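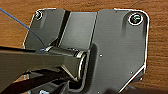 Marguerite Oakes
Build mentor, Flarkumport Student Robotics Club

Section 2. Checking the bracket and setting up the practice table

Welcome back, and if you skipped Section 1 to get to the fun part, we do understand, but please go and read the power-up pages first and then come find us again. This section takes you from a robot that is switched off and parked to a robot that is ready for a practice run of the Julline challenge, our club's own pick-and-place event. Plan on most of a club meeting the first time through. By the end of the season you'll be doing it while chatting with your friends about something else entirely, and that's when you should get the checklist back out!

Before you start, have these within reach: the hex key set from the Itico tool roll, a soft cloth, the team logbook, and a practice partner. Work in pairs, please, even for the dull bits.

Part A. The bracket

Set the bracket assembly down on a wooden surface with the plate facing up and the hinge in the middle where you can get at it. A metal bench will do in a pinch, but the wood is kinder to the rounded corners, and a dropped screw doesn't skitter quite so far.

1. Make sure the robot is off and the stop button is pressed in. Say "power off" out loud to your partner and wait for them to say it back. It feels silly for a week or so and then it becomes a habit.

2. Look at the countersunk screws along the top edge of the plate. The one in the upper right is the larger of the pair and takes the larger key. Each head should sit down in its recess. If one stands proud, back it out a full turn and start it again by hand before you reach for the key.

3. Snug the screws a little at a time, going back and forth between the two sides.

4. Hold the long arm near its wide end and swing it gently on the pivot. You want a smooth motion with no gritty feeling. If it feels gritty, wipe the pivot barrel with the dry cloth and try again. Please don't oil it (we have had an oily season, and we are still finding the fingerprints).

5. Follow the thin blue cable with your eyes all the way to the pivot. There should be a bit of slack in it when the arm is swung fully either way.

6. Check the gripper finger for chips along its edges, and write down anything you find, however small.

CAUTION: Keep your fingertips out of the hinge housing whenever the arm is free to move. It will pinch, even with the power off.

NOTE: The three tiny dots on the right-hand part of the plate are not for adjusting anything. Every year one of our newer members goes looking for a key to fit them, and every year we have a nice conversation about reading the manual.

Part B. The practice table

We use the air hockey table in the Jayasinghe Room as our play field. It has a smooth, pale top and a bright border, so you can tell at a glance when a piece has strayed, and younger visitors come over to it all by themselves.

1. Switch the table's fan off at the wall. Pieces that float are a lesson for a different day.

2. Put the loose pieces on the far half of the table and keep the near half open for drop-offs.
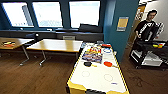 Figure 2. The hockey table with paddles and a game box on the far half, and wooden tables to the left.

3. Turn the paddles so that the handles don't all point the same way. The robot ought to have to think a little, and so should you.

4. Load the Julline practice file and set the travel speed to 400. Leave it there until your team has signed off on ten clean runs, even if you're sure you could go faster.

5. Ask your partner to stand where they can see both the table and the robot, with the stop button in easy reach. Then release the stop, call "starting," and begin the run.

6. Write the score in the logbook straight away. The best practice score last June was 81, and the page is still in there if you'd like to see how that team laid out its pieces.

CAUTION: If a piece drops to the floor during a run, leave it where it is until the robot has stopped completely and your partner has said so.

When you're finished for the day, press the stop button in, put the pieces back in the bin with your team's name on it, and turn to Section 3 for parking and charging.

Revised 2024-07-15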